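Lodton Word List — README

Version 3, Jan 4, 2023

What is in this folder

The Lodton Word List is a collection of local words for household things, weather, food, and small work. The words come from three places: Lodton, Bitholm, and the farms along the Zarnomdale road. The list has 906 entries. Each entry is one word or short phrase, with a meaning in plain English, the place where it was heard, and a note about how old the speaker was. For 90 of the entries there is also a sample sentence.

I started the list for my own use. I moved to Lodton as an adult, and English is my second language, so I had the habit of writing down every word I did not know. After some time I noticed that many of these words were not in my dictionary. I asked at the library and they were not in the library's dictionary either.

Files

words.csv — the main list, one entry per line
sentences.csv — the sample sentences, linked to the main list by number
places.txt — short notes on the three places and how I draw the borders between them
changes.txt — what was changed from version to version
README — the file you are reading

All files are saved as UTF-8. Please open words.csv with a program that asks you about the separator, and choose the semicolon. Some meanings contain commas, and they will break into the wrong columns if you choose the comma.

Columns in words.csv

number: a number that never changes. If an entry is removed, its number is not used again.
word: the spelling I decided on. See the part about spelling.
other_spellings: spellings that people gave me or that I found in letters and shop signs.
meaning: plain English, as short as possible.
topic: one of house, weather, food, work, play, body, animals, other.
place: L, B or Z. Several letters are possible.
age: young, middle, old, or empty when I did not ask.
source: spoken, letter, sign, or Appiah.

The last value needs an explanation. The Appiah papers are a box of handwritten kitchen and farm notes which were given to the Bitholm reading room. I was allowed to copy words from them, but not whole pages. Entries with this source are written words only. I have not heard them from a living speaker, and I can't say how they were pronounced.

How the words were collected

Most of the words were collected in normal talk. I did not use a recorder. I wrote the word on a card the same day, and later I asked at least one other person from the same place if they knew it. When the second person did not know the word, I kept the card apart. In July I went through these cards again and added the ones which had been confirmed in the meantime. Version 2 had 700 entries, and most of the difference comes from this work.

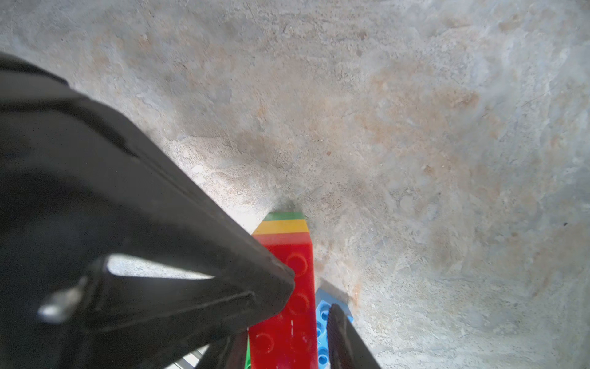
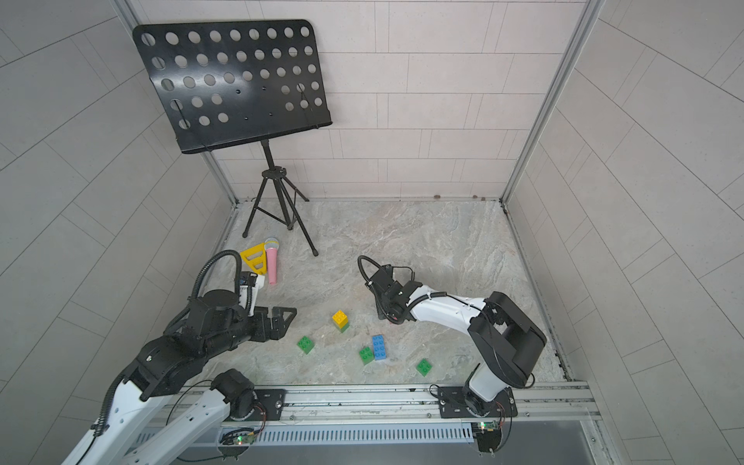 The topic "play" was the hardest one to write meanings for. Children's words are short and they move quickly from one thing to another. The word "stickle", for example, was explained to me in Bitholm as "anything you pile up that will fall", and in Lodton as only the top piece. For a tall stack of toy bricks like the one in the first picture, a Bitholm speaker would call the whole stack a stickle, and a Lodton speaker would wait for the last brick. I kept both meanings as two entries. On the Zarnomdale road the word is not known, and people there say "tower" like everybody else.

Some other entries where the three places do not agree:

"mizzock" — light rain that you notice only on your glasses (L, B); a wet dog (Z)
"to fadge" — to fold something badly because you are in a hurry (L); to fold anything (B)
"crannet" — the dry end of a loaf (B, Z); the whole loaf on its second day (L)
"underlatch" — the cold air which comes in below a door (Z only)

Spelling

There is no standard spelling for most of these words. I followed three rules. If the word appears in a letter or on a sign, I use that spelling. If there are several, I use the most common. If there is none, I write the word as it sounds to me and I mark it with a star in the column other_spellings. My ear is not the ear of a native speaker, and I am sure that some vowels are wrong — please write to me if you find one.

Known problems

The age column is empty in too many places. I began to ask for it only after the first 500 entries, and I did not want to guess later.

Lodton has more words than the two other places. It doesn't mean that Lodton people use more local words. I live there.

The topics "house" and "work" overlap. Washing, for example, is under house, but mending is under work. I would do it differently now, but changing it would break the lists that other people have already made.

A few entries are perhaps family words and not local words. They are marked "one family" in the meaning.

Use

You may copy, print and change the list for teaching, for study, or for fun. Please keep the source column when you pass it on, and please mention the version number. The Appiah entries may not be sold.

Corrections

Send the entry number, your correction, and the place where you know the word from. If you have a new word, send a sentence with it if you can. One word for each message is easiest for me, but a list is also welcome. I answer slowly in winter.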